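Used Bricks and Parts > Buying and Selling > Is Lasora bulk grading worth anything?

gradyhill
Sep 5, 2019
Has anyone bought one of the "graded" bulk lots from Lasora? They want $119 for a 16 lb box of mixed used bricks, "hand sorted, Grade A, no off-brand." The shop in Dimstead sells ungraded by the bag for a lot less and I've done OK there. I'm having trouble believing a person looks at every piece in a 16 lb box at that price. Either they're losing money or nobody is sorting.

plate_tectonics
I've bought two. First was great, second was fine. Very few chewed pieces and I didn't find any knockoffs in either. I build with my kids and I don't want to spend my evenings washing other people's dog hair off things, so for me it's worth paying extra.

oldtubstuds
What did you check them against, though? A lot of the newer clone stuff clutches well enough that you won't spot it unless you look at each stud for the logo. "I didn't find any" usually means "I didn't look under a lamp." Not a dig, I didn't either until I got burned on a lot from Castellanos.

plate_tectonics
I looked at maybe a couple of handfuls. Fair point.

gradyhill
That's my problem with the reviews on their site too. Everybody posts the day the box shows up. You can't say anything about grading from the top layer.

mrs_minifig
I sell a little, so take this how you want. Sorting by color is quick. Sorting by condition is slow and it's all opinion. My Grade A is "no bite marks, no yellowing on white, no cracks in the 1x1s." Somebody else's is "it isn't broken." There's no standard, and until there is one the letter is just decoration. I'd still buy from Lasora before I'd buy a mystery tote at a yard sale.

oldtubstuds
Disagree on the yard sale. I paid $200 in April for three totes and got baseplates, train track and most of a castle out of it. You get to put your arm in up to the elbow before you pay. Try that with a box in the mail.

mrs_minifig
And how many of those trips did you come home with nothing?

oldtubstuds
Plenty. I like yard sales.

kdrbuilds
The Killey bins are the ones to stay away from. Same "Grade A" wording, and mine had cracked hinge plates all through it. I asked for a refund and they told me hinges are "excluded from grading." It's in the fine print, I went back and read it. Check whether Lasora has the same line before you order.

gradyhill
Just looked. Lasora excludes "mechanical, printed and transparent elements." So basically everything where condition matters. Thanks, that saves me some money.

plate_tectonics
I think you're being hard on them. Most of a bulk box is plain bricks and tiles anyway, and those were clean in both of mine. Nobody buys these for the printed stuff.

gradyhill
Sure, but plain bricks are the ones I can get cheap anywhere. If the grade only covers parts I could grade myself in ten seconds — push two together, see if they hold, pull them apart — then I'm paying for the word. Scratches on the big smooth tiles I can see in the store.
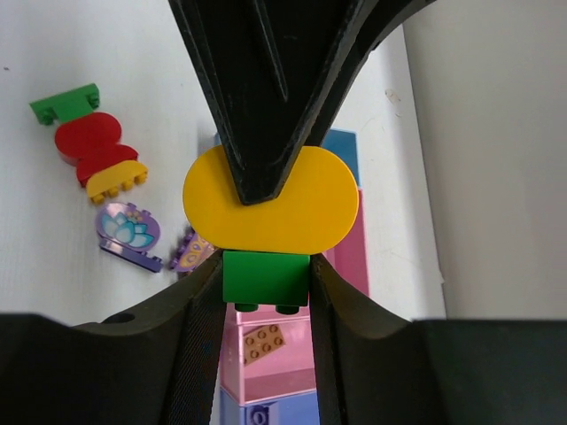 So I'm going to take the same money to Dimstead, pick through the bags, and post what I get after it's all been washed. If it comes out worse than the Lasora boxes I'll say so in this thread. And if anybody has weighed one of their 16 lb boxes I'd like to know the number, without the cardboard.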